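Desk Surface and Layout Study
Project report, group 4
Thongchai Thongsuk, Idrisa Waweru

1. Purpose
The project compared ways of arranging a small study desk so that a closed computer, a mouse and a lamp can share one work surface. The layouts were set out on a Friday in May. Furniture cost was outside the scope.

2. Surface
Desk coverings were judged on glare, grip and ease of replacement. Glass and bare painted tops were ruled out at the planning stage.

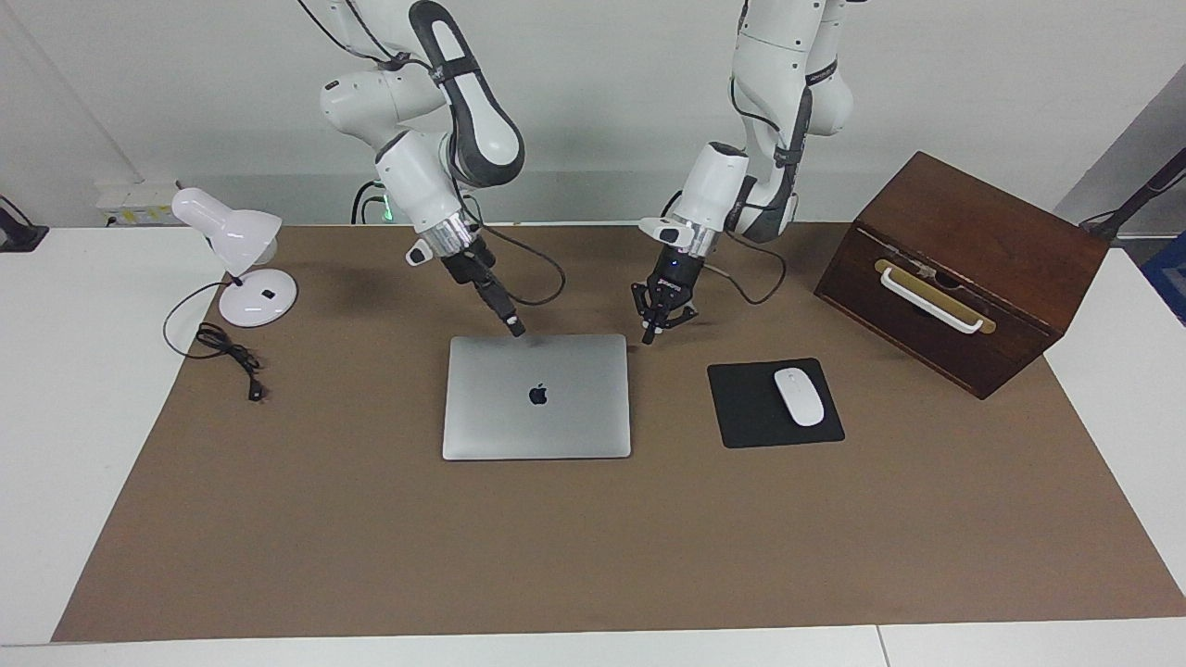
Glare was given the highest weight in the scoring, as most users work under ceiling lights. Grip came second. A brown paper mat was used as the base layer, large enough for the closed laptop to lie flat near the center with paper on all sides. Paper marks easily and would need regular replacement in daily use.

3. Layout
The layout places items in a loose row across the mat. The mouse pad is left of the laptop, with the wireless mouse on it. The power cable and the white desk lamp are on the right – this keeps cords away from the mouse. A dark wooden box with a handle stands at the far left.

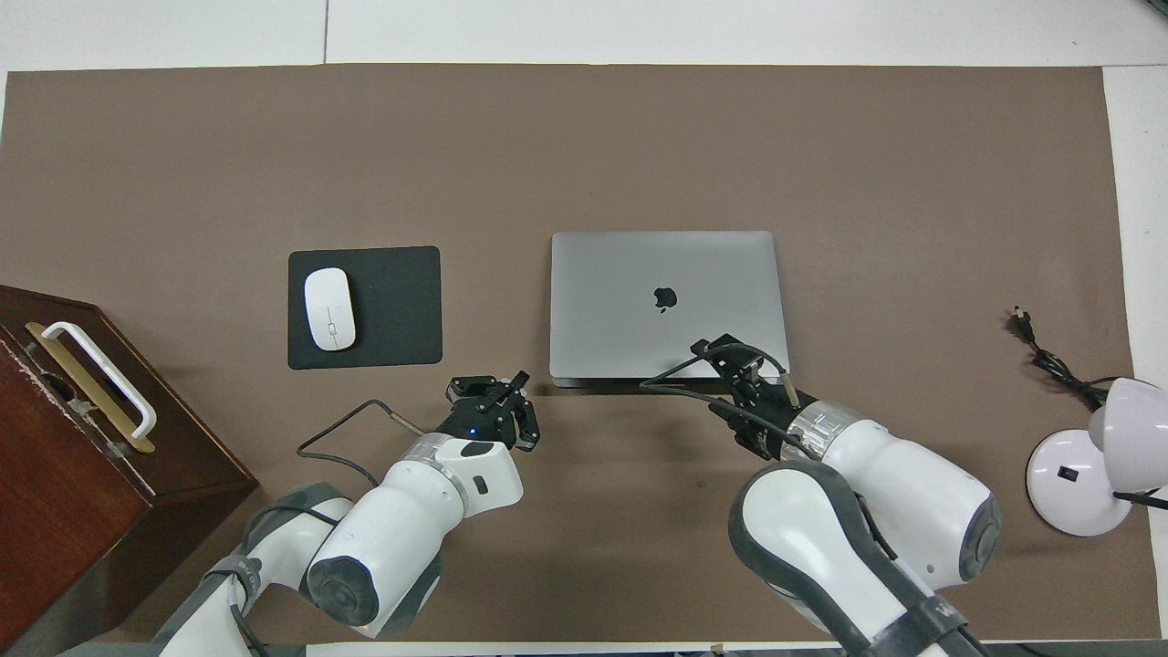
4. Limits
Only right-handed use was considered. The lamp position was not tested with the laptop open. A mirrored layout is left to the next group.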